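Clearing the kitchen table, one category at a time

Padmavathi Iyer bought her house in Tristthorpe for the kitchen and has spent much of the time since trying to find the table in it. Groceries land there first. Packets that have no fixed shelf stay there, and by the weekend the eating end has shrunk to a single place setting.

Her method for dealing with this takes 17 minutes and uses one large plastic bag. Everything on the cloth is sorted by packaging before it is sorted by contents. Sealed packets go to the back. Opened ones are folded, clipped and brought forward, as they have the shortest life. Loose pieces and empty wrappers are left until the end.

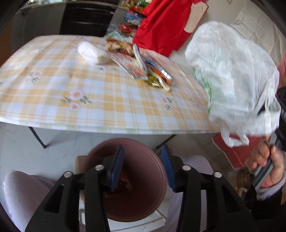

Soft goods are handled separately. Tea towels, bags and anything else made of fabric will hide small packets, so she lifts them off and shakes them out over the floor before a single item is put away.

Nga Dương, who organizes pantries in the Clonen district, works in the opposite order. She starts with the opened food and weighs it. In one household last March she recorded 979 grams of dry goods in packets that had been opened and forgotten, most of them duplicates of something already in the cupboard.

Both women keep a cloth on the table throughout. A patterned one conceals crumbs and light staining between washes, but it also makes clear packaging harder to spot. Iyer runs a flat hand over the surface once it looks bare. Dương prefers to take the cloth up by its corners and empty it outside.

Neither recommends buying containers first. Measure the shelf depth, then the tallest packet, and leave a finger's width above it.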